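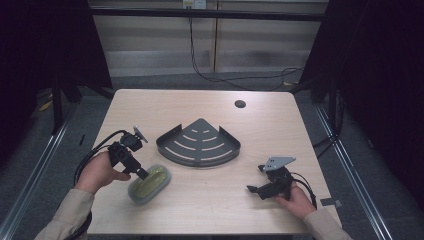
From: Cyril Hartley
To: home-interiors list
Subject: Re: Paint first or floors first?

Malte Hagedorn wrote:
> We close on the upstairs unit in July and want it ready to rent
> soon after. The living room floor is old fir and needs sanding.
> The walls need paint too, and the trim is in bad shape. Which
> would you do first? My painter says paint, my floor guy says
> floors. Also, is it worth keeping the picture rail?

Malte,

I've done it both ways. For old fir I'd sand first, then paint, then put the last coat of finish on the floor. Sanding throws fine dust on everything, and the edger will nick your baseboards no matter how careful the operator is. If the trim is already painted, you'll be touching it up anyway.

Ask your floor guy if he'll come back for that last coat as a separate visit. Mine charged an extra $100 for the trip. Cover the floor with rosin paper in between and tape the paper to itself, never to the new finish.

Fir is soft and the boards in these houses have often been sanded before. Pull a heat register and look at the edge of a board to see how much is left above the tongue. In our front room there wasn't enough, so we cleaned it by hand and lived with the stains.

Keep the picture rail. Tenants can hang things without putting holes in the plaster, and it gives you a line to stop the wall color. We painted everything above the rail the same white as the ceiling and the room looks taller for it — it's a cheap change if you don't like it later.

Who is doing your trim? If it's a simple profile, Davance may still have short lengths in the back. I got 10 feet of baseboard there that matched ours closely enough once it was painted. Bring a piece with you.

Cyril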